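Holleston Tub Library – Frequently Asked Questions

What can I borrow?
Storage tubs, crates and open bins, for moving house, clearing a shed or finally facing the spare room. Lids where we have them. We often don't.

How long can I keep one?
Three weeks. Members who need longer should email Titilayo, who is more generous than this page.

How many can I take?
Up to 7 at a time. Josué once lent out more and we ran short until December.

Do I have to wash it?
Please. Warm water, dish soap, an old cloth. Sweeping the crumbs into a corner is a different activity.

My bin came with scratches. Will I be charged?
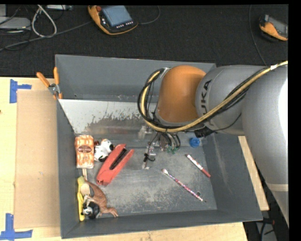

Scratches are normal wear and we don't charge for them. A grey bin can have a floor scuffed and mottled all over with pale marks and still hold your winter coats, which have never complained about the colour. Cracked walls are another matter – tell us and we'll take it out of circulation.

Can I put stickers on it?
Masking tape only. Hanna has scraped off enough glitter dinosaurs.

Where do returns go?
Side door on Etton Lane, before 7 p.m. Stack them neatly, please.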